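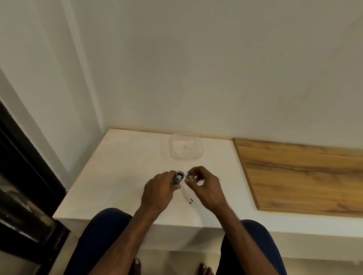 One reader of our June newsletter wanted to know why anyone would teach a robot by filming people's hands when you could take hold of the robot's arms and show it directly. It was a fair question, and I took it with me to Dokitz, where the Alovlow project has its workroom, and put it to the researcher who leads the work.

"Oh, I love that question," she said, before I had my coat off. "Because we did it the other way first! We had the arms, we had the handles, we spent a whole winter driving them. And you can get good recordings like that. But you move like someone wearing oven mitts. All the little things your hands do when you forget about them, those go away."

Those little things are what Alovlow is after. The project records everyday two-handed work from the point of view of the person doing it, with a camera worn at the head, and uses the recordings to train a pair of robot arms. The task that has taken up most of the team's time lately is putting batteries into a flashlight. It sounds small, and I said so. She laughed and told me to try describing it.

I tried. You unscrew the end, you take out the holder, you put in the batteries, you put it all back.

"Which hand?" she asked.

I had no idea. I do this at home every time the power goes out, and I could not have told her which hand does what, or when they swap. That gap between what people can explain and what they do without thinking is where the group's main result comes from, and she was clearly itching to get to it.

The team calls the idea role marking. At any moment in a two-handed job, each hand is doing one of a few broad kinds of work: it is steadying something, it is moving something, it is fetching, or it is waiting. Most systems learn the paths the hands take through the air. Alovlow's system learns those as well, but it is also told, moment by moment, what each hand is there for.

"Think about the holder," she said. "You've got it in one hand and a battery in the other. The hand with the holder looks like it's doing nothing. On a plot of the motion it's a flat line, practically. A learning system looks at that and thinks, great, this hand is off duty. So the robot relaxes the grip, and you push the battery against the spring, and the whole thing shoots across the bench. We have found batteries in places you would not believe."

Once the steadying hand is marked as steadying, the robot treats stillness as a job. It holds on, and it pushes back a bit when the other side pushes. The team never programmed that second part. It was in the recordings all along, she said, in the tiny shifts of the fingers, and the marks were what made the system pay attention to it.

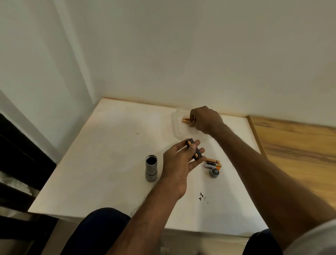 The marking itself is done by people watching the recordings afterward, using a tool named Mirkov that the group wrote for the purpose. It plays the video slowly, with a colored strip for each hand running along under it, and you press a key whenever a hand changes its job. I had a go. For the first minute I was hopeless. Then something clicked and I began to see the changes coming, a bit like hearing the chorus of a song before it starts.

"Everyone gets that!" she said. "And then you can't switch it off. I watch people butter toast now. I watch my dad do up his coat. One hand holds, one hand works, then they trade, and it's so quick. I find it beautiful, I really do."

Two people mark every recording, working separately, and the places where they disagree have become a line of research in their own right. The team had assumed that disagreements were mistakes. Many of them fall at the same kind of moment, though: a hand that has started turning an object around while it still holds it steady for the other one. One marker writes down steadying, the other writes down moving, and both are right. The current version of Mirkov lets a hand carry 2 roles at once, and according to her the robot's turning motions became noticeably smoother as soon as that went in.

I asked how much recording all of this takes, expecting a frightening answer. The flashlight work used 50 recordings. Without the role marks, the group needed four times that to reach the same success rate on the same arms, and the failures that remained were the dramatic kind, with parts on the floor. With the marks, the failures tend to be dull. The robot stalls with the battery resting at the mouth of its slot, or it puts one in the wrong way around.

"I'm very fond of the dull failures," she said. "You can work with them. It stops, you look at where it stopped, you go back to the recordings and ask what the person did there. Half the time the person did something clever that we'd marked as waiting."

The wrong-way-around problem is still open, and she was frank about it. People check which end of a battery is which with a glance or with a fingertip, and they do it so fast that it often leaves no trace in the video. The arms come from Van Hecke, with the standard grippers, and those grippers can't feel the bump on the end of a cell. For now the robot relies on color, which works well with one type of battery and badly with a mixed handful. She would like fingertip sensing next. She would also like a task with cloth in it, and one with a lid that sticks.

We spent a while on the room, because I had expected a lab and was surprised by how plain it all was. The people making recordings work at an ordinary surface, at their own pace, and they are asked to do the job as they would at home. Nothing is cleared away to help the camera. If they put a part down somewhere awkward, that stays in. If they pick up a battery, change their mind and swap hands, that stays in too, and she thinks those moments are worth more than the smooth ones.

"We used to throw those out," she said. "We'd say, oh, that one was messy, do it again. What were we thinking? The mess is how people get out of trouble. A robot that has only ever seen perfect runs has no clue what to do when something rolls."

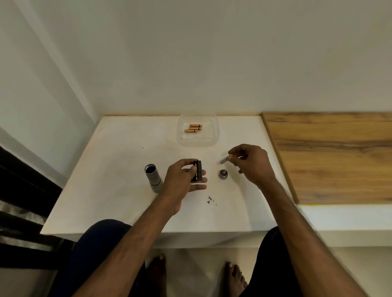

Loading the battery holder, with the flashlight body standing by.

Back to our reader's question, then. Her answer is that she would still drive the arms by hand for some things: heavy lifting, say, or anything where the robot's reach is very different from a person's. For small parts and two hands she is convinced, and so are the visitors who come in with doubts and end up arguing over the colored strips.

The role marks for the flashlight recordings will be shared with other groups first, and Mirkov will follow when the manual has been rewritten. ("It's currently a list of things not to press.") I asked if other tasks would need a new set of roles. So far they haven't. The same 4 have covered jars, zippers and a folding umbrella, and the umbrella nearly broke them.

"Try it when you get home," she said at the door. "Open an umbrella really slowly and say out loud what each hand is for. You'll be at it all evening."

I managed it on the third attempt, in the hallway, and I would like to change my answer for the left hand.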